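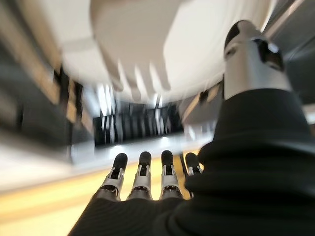
A Torberg quer comprar a Clandik e garante que os dados de localização dos clientes ficam onde estão. Já ouvi esta conversa. Uma promessa destas vale o que valer quem a fiscaliza, e até agora só vi um comunicado de duas páginas, escrito por advogados para outros advogados. Dos contratos fala-se menos. Eu fui ler os termos de utilização da Clandik: 3183 palavras, e a cláusula sobre transferência de dados em caso de venda vem no fim, no ponto 16.

Diz que a empresa «poderá» avisar os utilizadores. Poderá. A Olga Peñalver, que percebe mais de concorrência do que eu, acha que Bruxelas vai exigir uma separação durante uns anos e depois esquecer o assunto. Eu nem nisso apostava – lembro-me bem da Kombo, que jurou manter a aplicação independente e a fechou antes do verão seguinte. Paguei a assinatura anual em Março e fiquei a olhar para um ecrã de despedida em Julho. 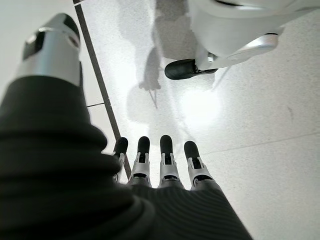 E a Trevidico?

Vários leitores perguntaram se vale a pena mudar já para a Trevidico. Não sei. É mais pequena, tem a exportação completa em CSV e responde aos emails, mas também vive de investidores que um dia hão-de querer o dinheiro de volta. Exportei o meu histórico na quarta-feira, 1559 registos, e faltavam 20. O apoio técnico diz que é um problema de fuso horário – veremos. Por enquanto fico com as duas contas abertas e a cópia num disco cá em casa.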